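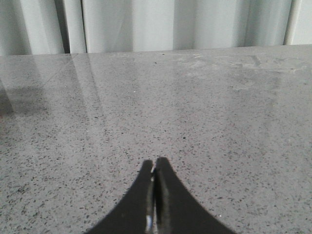 From the Superintendent's diary, January

2 min read

The month opened with the annual review of the winter water level on the Ciltley side of the district. Levels in the main channel stayed within the limits set in the fall, and the Dekker sluice was lowered twice to relieve the pastures below the road. I have asked that both adjustments be entered in the public register. Landowners are entitled to see when a gate was moved and on whose instruction, and the register has fallen behind.

In the morning I met with Kobe Verbeke to go over the bank survey. He has walked the full length of the Furow Ditch and recorded 16 places where muskrat burrows have weakened the slope. Most are shallow. Two lie close to the footbridge and will be dug out and packed with clay before the spring grazing begins. The remainder will be marked with stakes and inspected again after the thaw.

Mr. Verbeke also raised the condition of the old willows along the north bank. The district planted them long before my appointment, and several have split at the crown. Our policy has been to pollard on a fixed rotation, but the rotation was interrupted and the tops have grown heavy. I have approved the cutting of 11 trees this winter. Brush will be stacked on the landward side of the bank and left through the nesting season. Residents who wish to collect firewood must apply to the office first; last year some did not, and a culvert was blocked as a result.

The afternoon was given over to correspondence. A resident of Justedard Lane has written for the third time concerning standing water behind the houses. The complaint is a fair one. The ditch there belongs partly to the district and partly to the adjoining owners, and each party has for some years assumed that the other would clear it. I have replied that the district will clear its own portion this month and will send the owners a map showing where their duty begins. A copy of the map is to be kept at the front counter.

Bart Timmermans presented the first draft of the budget. He proposes setting aside $600 for new gauge boards, the present ones having become difficult to read from the road. I consider the sum modest and have supported it. We did not agree on the question of the mowing contract. Mr. Timmermans favors a single cut late in the season, which would cost less and spare the wildflowers. My own concern is the lower reach, where reeds close over the water by midsummer – in a wet year a single cut would be too late. The matter has been held over until the contractor has given a price for both.

I drove out to the Dekker sluice before dark. The wind had gone round to the north and the water stood just under the second mark. The handrail on the upstream side is loose at the far post and should be seen to before the school visit.

Tomorrow: sign the clay order, return the call from the county roads office, and find the key to the Furow gate.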